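## 5.3 Dropped Frames and the False Success Rate

We did not set out to study camera faults. The plan was to repeat the tabletop results reported for the Flullik policy on our own two-arm station at the Clovstead lab, and the first summary looked good enough that we nearly stopped there. Of 2,443 logged episodes, the success checker passed 2,358. We did not believe it, and we still think nobody should accept a number that high from a checker that shares its camera with the policy.

Reading the logs by hand turned up four separate faults. Three were dull (a stale calibration file, a wrong gripper offset, a clock that drifted overnight). The fourth matters. When the head camera moved during a reach, the image smeared, and the checker did not reject the smeared image. It fell back on the last pose it trusted and scored the episode against that. A cup that had slipped in the grip could be marked as held, provided it had been held a moment earlier.

The Dilorero driver has a blur filter that is meant to catch this. In our setup it caught very little. The filter works on an average over the whole image, and a plain wall or tabletop pulls that average around in ways that have little to do with the objects. Raising the threshold made things worse — it threw out sharp images of bare table and kept blurred ones with bright spots in them.

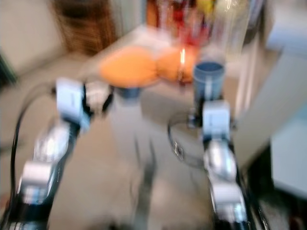 **Figure 7.** Head camera image with heavy motion blur, both arms over the table.

Grasp state is the hardest thing to recover from an image of this quality, and it is the thing the checker claims to know. We gave 300 blurred images to two of the authors and asked for one of three labels: held, touching, or clear. They disagreed often enough that we dropped the labels from our analysis. In Figure 7 the right wrist module ends just under the blue cup and seems to be gripping it or pushing up on it, but we would not swear to either. The cup's lower part runs into the white of the wrist, so there is no clean edge for a pose tracker to use. The narrow streak of light in front of the reddish-orange object is the brightest small point in the image, a poor thing to anchor a match on.

Mackay, the replacement checker, refuses to score when its pose estimate is older than the current image. This is safer, but we do not call it a fix. It says nothing about the images it does score, and an arm controller that waits on a refused score can sit with a cup in the air until the timeout. We therefore report no corrected success rate for these runs.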